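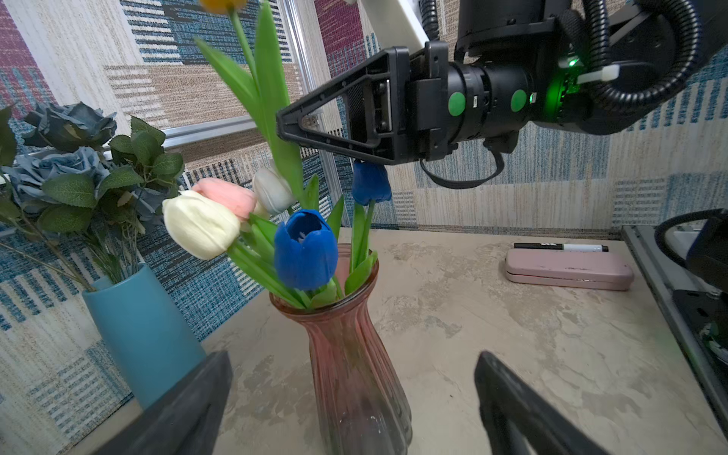 Artificial tulips in a pink glass vase.

About Flamerwood School of Floral Design

Flamerwood School of Floral Design offers practical training in flower arranging, shop work and event decoration to adult learners in Ciltthorpe and the surrounding towns. The school was founded by Griet Geerts, who had managed a retail flower shop on Quintanilla Street and wished to teach the trade in a proper classroom. She remains a member of the faculty and leads the opening class of every course.

Our Programs

The Certificate in Floral Design is the school's main program. It runs for 34 weeks and is taught in small groups, with no more than 10 students to an instructor. Students begin with the care and cutting of stems, move on to hand-tied bouquets and vase work, and finish with a unit on weddings and funerals. Each student also completes 70 hours of supervised work in a local shop.

A shorter course in permanent botanicals is offered to those who work with silk and other artificial flowers in hotels, offices, medical buildings and homes where fresh flowers are not allowed. It covers wiring, shaping, cleaning, storage and the choice of containers. Students who already hold the certificate may enroll at a reduced fee.

Evening workshops are open to the public and require no earlier study. The wreath workshops held in November fill quickly, and early registration is advised.

Our Faculty

Setareh Nazari – Director of Studies. Ms. Nazari oversees the certificate program and teaches color and proportion.

Bijan Amini – Instructor, Event Design. Mr. Amini worked in wedding and banquet decoration before joining the school and continues to accept a limited number of private commissions.

Nasrin Hosseinzadeh – Instructor, Permanent Botanicals. Ms. Hosseinzadeh wrote the current course handbook and supervises the lending collection.

Gholamreza Jalali – Business Studies. Mr. Jalali teaches pricing, ordering and bookkeeping for small shops.

Admissions

Applicants to the certificate program must be at least 18 years of age. A short interview is held with each applicant, either in person or by telephone. The school does not ask for a portfolio. Tuition includes the use of tools during class hours; students are asked to provide their own apron and closed shoes.

A small number of places are supported each year by the Stolelley Fund, which pays up to half of tuition for students returning to work after caring for a family member. Requests for support should be made at the time of application.

Visiting the School

The school office opens at 10 a.m. on class days. Prospective students may attend a Friday morning class as guests, by arrangement with the office. Parking is available behind the building, and the entrance on that side has a ramp.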